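Keeping a Shelf in Order: Restocking and Facing in the Household Cleaning Aisle

Project report, second year, Retail Operations module
Drovham College

1. Background

Small general stores carry a lot of stock in a narrow space, and the cleaning aisle is one of the harder ones to keep tidy. The bottles are different heights and shapes, they get turned round when people read the backs, and the ones at the front go first so that gaps open up. Our project looked at how the cleaning shelves in one store are filled and faced up, and whether a simple fixed layout would make the job quicker.

The work was done at the Pruvley branch of Carov Stores in September. The store is family run and has no printed shelf plan. Staff fill the shelves from memory, and the layout has grown up over the years. We were given the use of one bay for the length of the project and were asked not to change prices or take any product off sale.

2. What we set out to do

We wanted to answer two questions. The first was how long it takes to put one bay back in order after a normal trading day. The second was whether grouping by brand or grouping by use worked better for the person doing the filling. We did not look at sales. The owner was clear that he would not share till figures, and a few weeks would have been too short to show anything.

3. The bay

The shelving is grey metal, the kind with slotted uprights where the shelves can be moved up or down. We left the heights as they were for the first half of the project. After that we raised the upper shelf by one slot, as taking out a tall bottle meant tilting it. This made the back row easier to reach but left less room on top for the boxed items, and two lines of washing powder had to go to the bay next door.

When we started, the middle shelf was already grouped loosely by brand. Glass cleaner was at the left, then toilet cleaner, then the green bottles of Sunny, then the larger white jugs with red caps. We kept this order for the brand layout so that regular customers would not have to hunt for things. For the layout by use we moved everything for the bathroom to one end and everything for windows and floors to the other.
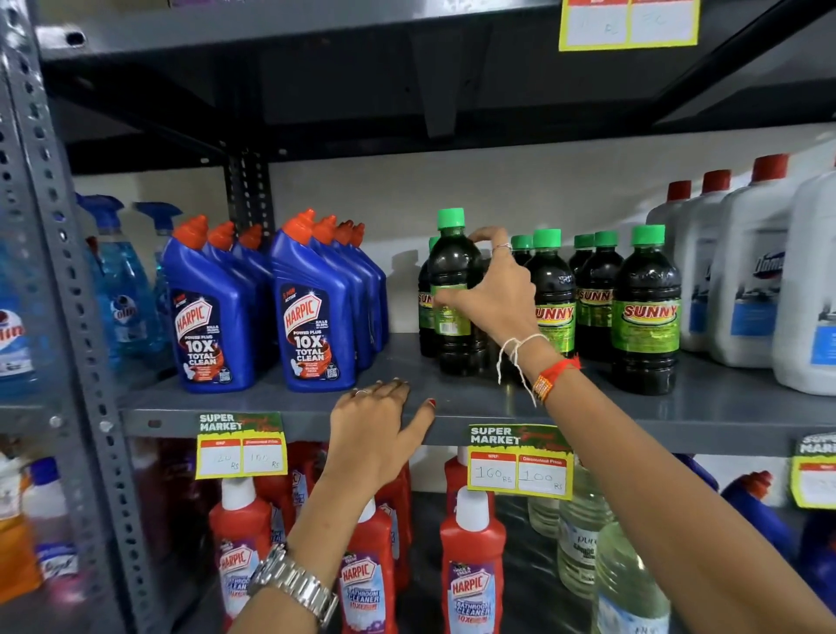 Each bottle was taken by the upper part of the body and set down with the label to the front. This sounds obvious, but in the first sessions we were lifting by the cap and found that a cap left slightly loose could give way. We also agreed to work from left to right and to finish one product before touching the next. Bottles with an angled neck were the slowest. They only sit neatly when the necks all point the same way, so a single one turned round pushes the whole row out of line - Harpic was the main one here.

4. Method

We ran 8 timed sessions, four with each layout. Every session began at 7 in the evening, when the store was quiet, and one person did the filling while another kept the time and wrote notes. The bay was not touched between opening and the start of the session apart from customers buying from it. A Kramer kitchen timer was used throughout.

The job was counted as finished when all labels faced forward, the front row was level with the shelf edge and there were no gaps a hand's width or more. Fetching new stock from the back room was timed separately.

5. Results

With the brand layout a session took around 15 minutes on average. The layout by use took longer in every session, mostly because similar products in different bottles would not line up and had to be moved more than once. The person filling also stopped more often to check where something belonged.

We put a short set of questions to customers who used the aisle. Of the 90 people who answered, 70 said they look for a brand or a colour of bottle first and read the label afterwards. This fits with what the staff had told us at the start.

6. Problems

The stock was not the same from one session to the next. A delivery came in before the third session and the bay was much fuller than usual, which made that session the longest of the brand set. We have left it in the average. The two people doing the filling also worked at different speeds, and we should have had each of them do the same number of sessions on both layouts. As it was, the faster one did three of the four brand sessions, so part of the difference may come from that.

We also spent more time than planned on wiping down. Drips had dried on the shelf under some of the toilet cleaner, and new bottles stuck to it slightly. Wiping was not in our first set of timings - it was added from the second session on.

7. Recommendations

Keep the brand order on the middle shelf and draw it on a card for new staff. Leave the upper shelf at the raised height. Wipe the shelf under liquids once a week before filling. If the project is repeated, the sessions should be shared out evenly and the stock level noted at the start of each one.

The store has kept the card and has asked for a second one covering the soap and shampoo bay.

Recent reports
Queue Lengths at the Drovham Canteen
Reusing Cardboard in a Small Stockroom
Price Labels: Handwritten or Printed?
Bread Waste at Two Pruvley Bakeries
Basket or Trolley? A Study of Short Shopping Trips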